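Report on a Visit to the Gokosero Teleoperation Laboratory, Welmont
30/03/2022

Members of the Delaunay Institute's working group on assistive technology visited the Gokosero laboratory on Brestska Street at the invitation of its management. The purpose of the visit was to learn how household tasks are taught to two-armed robots by remote control, and to assess whether the method could be of use in the Institute's own training kitchen.

The host team opened with a short presentation in the meeting room on the second floor. Each task is first written out as a sequence of steps. An operator then performs it through the robot using a pair of hand controllers, and the movements of the arms are recorded together with the camera views. The laboratory aims for 200 accepted recordings of each task before any training begins. Spreading jam on bread stood at 34 at the time of the visit.

The group was then taken to the workroom, where operators work in shifts of three hours with a change of task halfway through. Visitors were asked to remain behind the marked line while the arms were powered.
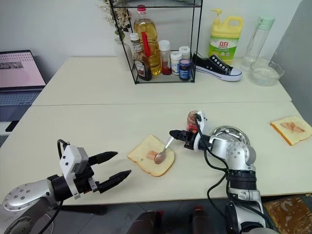 The bread and jam task at the Gokosero laboratory, with the spoon on the slice and the jam jar held in the right gripper.

Operators explained that the difficulty of this task lies in the pressure applied through the spoon. Too much tears the bread, and too little leaves the jam where it first landed. New operators practice the stroke for 2 days before their recordings are counted. Failed attempts are kept in a separate folder and reviewed at the end of each shift.

Members asked how a finished recording is judged. The group was shown a one-page checklist covering the spread of the jam, the condition of the slice and the smoothness of the arm movements. Two reviewers complete it independently, and any disagreement is settled by replaying the recording.

The group also raised the question of operator fatigue. The laboratory has adjusted the height of its chairs and controller stands, and has agreed to share its notes on rest breaks with the Institute.

A return visit is planned for June, when the laboratory expects to present the same task performed without an operator. Members wishing to attend should notify the Institute office in writing.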